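**Porard Foundation opens public archive on the independence years**

FLILTCOMBE, July – The Porard Foundation will open its archive of papers, recordings and posters from the independence period to the public this month. The collection holds 3000 items, most of which have never been available outside the foundation's own offices.

The material covers the last years of colonial rule and the first decade of self-government. It includes minutes from party branch meetings, letters between exiled organizers, trade union newsletters, ration lists from transit camps and the handwritten drafts of two election manifestos. Some of the letters were kept in private homes for decades before their owners agreed to hand them over.

"Much of what is taught about this period comes from the speeches of leaders," the foundation said in a statement. "These papers show what was going on in the branches – who paid for the bus, who printed the leaflets, and what people argued over when the meeting ran late."

The archive is split into three sections. The first deals with the growth of the nationalist parties in the mining towns. The second follows the liberation movements that had offices in the capital, and the families who hosted their members. The third is made up of radio recordings, including news bulletins and call-in programs in five languages.

Visitors may read the papers in the Harb Reading Room at Fliltcombe, which opens at 9 a.m. and closes at 4 p.m. Admission is free. Readers should bring proof of identity and may use pencils only. Groups of more than ten are asked to book two weeks ahead.

Letters that name living people in connection with detention or informing will stay closed until the families have been consulted. The foundation expects to review these files once a year.

A companion bulletin, the Sunov Papers, will carry selected documents with short notes by historians. It will be sent free of charge to secondary schools and public libraries.

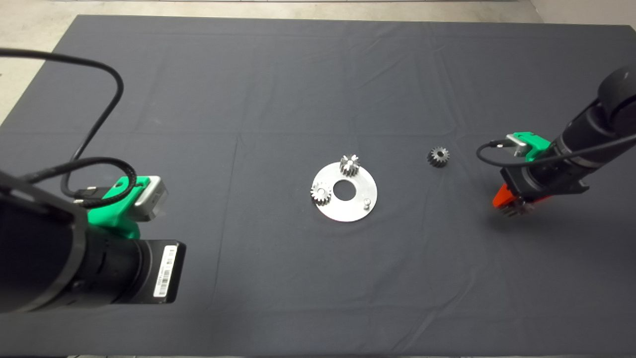

*Sunov Papers, Vol. 2, No. 3*

The current number reprints correspondence on the first voter registration drive and a branch secretary's account of a boycott of beer halls. Back numbers can be requested at the reading room desk.

The foundation is still accepting material. Anyone holding letters, membership cards, photographs or tapes from the period is invited to write to the Porard Foundation at Fliltcombe. Originals can be copied and returned to their owners on request.

**Press inquiries:** Press Office, Porard Foundation, Fliltcombe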